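Vullex — Comunidad de ayuda
Buscar en la comunidad... Buscar
Imprimir | Enviar por correo electrónico
Tiempo de lectura: 4 minutos

Se me lía el hilo cada vez que hago el nudo con instrumentos, ¿qué hago mal?

puntosimple_82
8 de septiembre

¡Hola a todos! Llevo desde febrero practicando sutura y los puntos sueltos ya me salen bastante decentes (parejos, sin arrugar los bordes), pero llego al nudo y se me va todo al garete. Practico sobre una almohadilla de esas claras y blanditas, de la marca Varkano, y siempre me pasa lo mismo: hago la lazada, sujeto el hilo con el porta y, cuando quiero tirar, resulta que tengo el hilo cruzado por tres sitios y no sé qué cabo es cuál. Encima el hilo es finito y oscuro y tiende a quedarse con la forma que le da la gana. La pinza de agarre la tengo ahí al lado, abierta, esperando a que me aclare, y mientras tanto la aguja curva a la derecha, al final de toda la maraña.

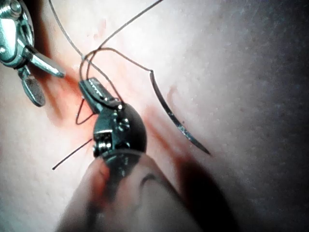 Lo que ya he probado

Primero, hilo más corto. Mejoró algo, pero luego me quedaba sin cabo para el segundo nudo y tenía que empezar de cero. También he probado a hacer la lazada más grande, y eso fue peor — me pasa por encima de las puntas del porta y se va ella sola hacia donde está la aguja. Y he intentado ir despacísimo, que es lo que me dice todo el mundo, pero si vas muy despacio el hilo se afloja y se cruza igual.

Lo raro es que cuando paso a tejido me lío menos con el hilo, aunque entonces el problema es la aguja. No sé nunca si la estoy cogiendo por donde toca, porque me queda casi de pie entre las mandíbulas y con los brillos de la superficie me cuesta ver dónde está la punta. ¿Eso está bien o debería tumbarla más? Cualquier truco me vale, de verdad. ¡Gracias!
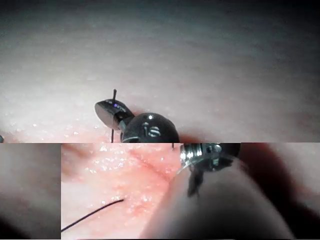

2 respuestas

hoja_del_quince

¡Bienvenida al club! Yo estuve meses igual, así que te cuento lo que me fue bien a mí, que a lo mejor a otra persona no le sirve.

Lo del hilo corto lo tienes bien pensado, pero te pasas recortando. Yo dejo el cabo libre de unos pocos centímetros y todo lo demás del lado de la aguja. Antes de hacer la lazada paro un segundo y miro: ¿dónde está el cabo corto? Si no lo veo, no sigo. Parece una tontería y es lo que más me ha cambiado la práctica.

Luego, el porta. Si ya lo tienes cerrado sobre el hilo cuando todavía hay vueltas sueltas alrededor de la punta, lo que haces al tirar es apretar el lío. Yo coloco el porta entre los dos cabos, con las puntas cerradas y vacías, doy la vuelta del hilo largo con la otra pinza y solo entonces abro, voy a por el cabo corto y tiro. El hilo largo lo lleva siempre la pinza de agarre, así que no la dejes abierta sin hacer nada :) Y la aguja, apartada pero a la vista, apoyada en la almohadilla si puede ser.

Con la lazada, ni grande ni minúscula. Si te sobresale mucho por encima de las mandíbulas, recoge hilo antes de seguir.

De la aguja en tejido: que quede casi vertical al entrar no me parece mal, lo normal es buscar una entrada perpendicular y después girar siguiendo la curva. Yo miraría más por dónde la agarras. A mí me enseñaron a cogerla pasada la mitad, alejándome de la punta, y así tienes arco de sobra para pasarla. Si la coges muy atrás, cerca del hilo, baila y se te puede doblar. Para los brillos, mueve un poco la luz hacia un lado — en el taller que hice en Grasham nos cambiaban la lámpara de sitio cada dos por tres y se notaba muchísimo.

Y haz tandas cortas. Yo hago 10 nudos seguidos, descanso, y otros 10. Cuando me empeñaba en seguir con la mano cansada, solo practicaba a liarme.

dehilofino

A mí me pasaba y era el hilo. El que venía con el kit tenía una memoria horrible, lo sacabas del sobre y se quedaba en espiral. Estíralo suavemente entre los dedos antes de empezar y prueba con otro trenzado. Yo uso el Hoarau y contenta, aunque cuesta más. De la aguja no te sé decir, yo solo practico en almohadilla.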